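Rondwood Foretti Dining Bench, Two Years On

We bought the Foretti bench in April, two years ago, to replace chairs that took up half the kitchen. It is a long upholstered bench with a padded back, sold in several lengths. Ours is the middle one. I have put off writing this until the cushions had seen real use.

Delivery came in two boxes, both heavy. The frame bolts together from underneath and the instructions skip a step: the back has to go on before the center legs are tightened, or the last pair of holes won't line up. I had to undo most of it and start over. Allow an evening, and use your own hex key, as the one supplied rounds off quickly.

The seat is firm. I like that for eating, but my sister Beathag Mackay, who stays with us a lot, found it hard for the first few months. It has softened a little since then, mostly at the end nearest the stove where everyone sits. The back is upright and comes to just below my shoulder blades. It's fine for a long dinner, less good for an afternoon with a laptop.

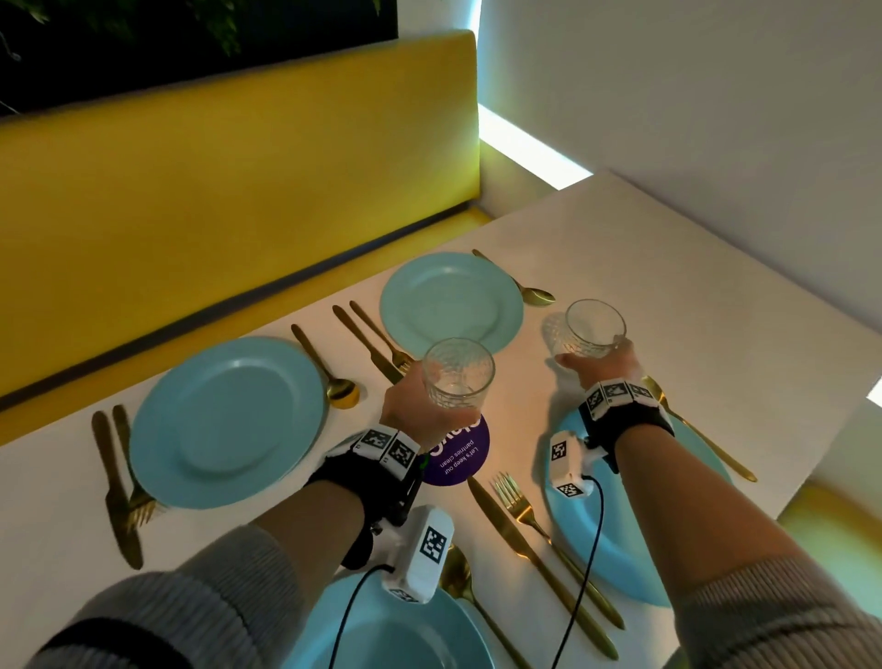
Seat height matters more than I expected. With our old table, the Baptiste, there was not enough room for my legs under the apron, and we ended up swapping it for a plain one with a thinner top. Measure before you order. You also can't pull a bench in the way you pull in a chair, so the table has to move a bit each time you sweep.

The fabric cleans up well with warm water and dish soap. Tomato sauce came out, red wine mostly came out. There is some pilling on the front edge after roughly 500 dinners, and one seam has opened about as wide as a fingernail. Rondwood sent a repair kit for $20, which I thought should have been free.

I looked at the Rurberg too. It has storage under the seat but costs over $1,000 in the same length, and the lid was awkward to lift in the store. I would buy the Foretti again, in a darker color.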